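Handheld gripper demos vs teleop, is 3,000 enough?

Started by benchrat_ol

benchrat_ol
Been collecting with a pair of handheld grippers since December, head view, two arms, tabletop stuff. The plan from above is 3,000 episodes and then train. I'm at 400 and I already have doubts. Everybody who sells this approach says you skip the arm entirely, demos go faster, and the policy transfers. I believe the middle one. Has anyone here trained on hands-only data and had it hold up on a real arm without patching it with teleop afterward?

quillfeather
Yes, sort of. Single arm, pick and place. It worked on our table. We moved to the Whitfield building and it stopped working, and the only things that changed were the lights and the table height.

Hollis Pruitt
You're asking the wrong thing. 3,000 of what? If it's 3,000 episodes by one person at one table, you've got one example with a lot of noise on it. I'd take 400 from six people over that any day.

benchrat_ol
It's two people. Mostly me.

Hollis Pruitt
Then stop now and find more hands.

marrowgate
Disagree with Hollis. Mixed operators wrecked our set. One guy regrasps constantly, another one never does, and the policy picked up a kind of dithering right before contact. We threw out everybody except the two cleanest people and it got better. Variety in objects, sure. Variety in people, I'm not sold.

benchrat_ol
Same worry. I've been doing approach-only episodes, both grippers in the air, no object, just bringing them to face each other and backing off. The idea was to get spacing between the two sides right before adding anything to hold. Right gripper stays low, left one comes in higher.
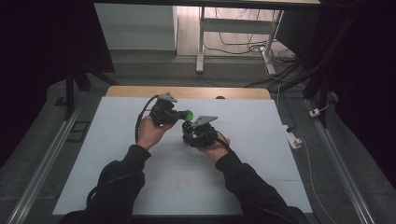
I did a long run of these and I can't tell if they're worth anything. The write-up that came with our Priltari tracking package calls them "alignment primitives" and says to include them. It doesn't say what happens if you leave them out, so I assume they never tried.

quillfeather
They didn't. I asked support once and got the same paragraph pasted back to me.

tern_and_bolt
What do the cables do to you? Mine pull on the wrist, and I end up moving in a way no arm would. You can see it in the trajectories, there's a little hook at the end of every reach.

benchrat_ol
Mine do that too. I run the right one back over my wrist and it helps a bit, until I turn my hand over. I haven't found the hook in my data, but I haven't looked very hard either. Will check tonight.

marrowgate
Check before you record another one. We found ours after the fact and filtering it out cost us more time than redoing it would have.

skelholm_dan
I'll say something nice about handheld, seeing as the thread is getting gloomy. We use it at Skelholm for two-handed work and it beats teleop for anything where the grippers have to get close together. Our teleop people hated that. They'd creep in and stall every time. With handhelds they just do it.

Hollis Pruitt
Sure, and then your arms collide, because a person's elbows aren't where the robot's elbows are. What was your success rate on hardware? You posted a lot about collection speed last time and never got around to that part.

skelholm_dan
We reject anything the arm can't reach in replay. We lose around 5 percent.

Hollis Pruitt
That's the reject rate. I asked about success.

skelholm_dan
Depends on the task. I can't post those.

Hollis Pruitt
OK.

tern_and_bolt
OP, cheaper test. Train on the 400 you have, once with the approach-only episodes and once without, and run both on the arm. If you can't see a difference, quit recording them.

benchrat_ol
Arm is at the Terkport site and I get it for an afternoon at a time, which is half the reason we went handheld in the first place. But yeah. I'd sooner lose an afternoon than do another 2,600 of these on faith. I'll book it and post both sets of results, including if they're bad.

marrowgate
Post the hook plots too.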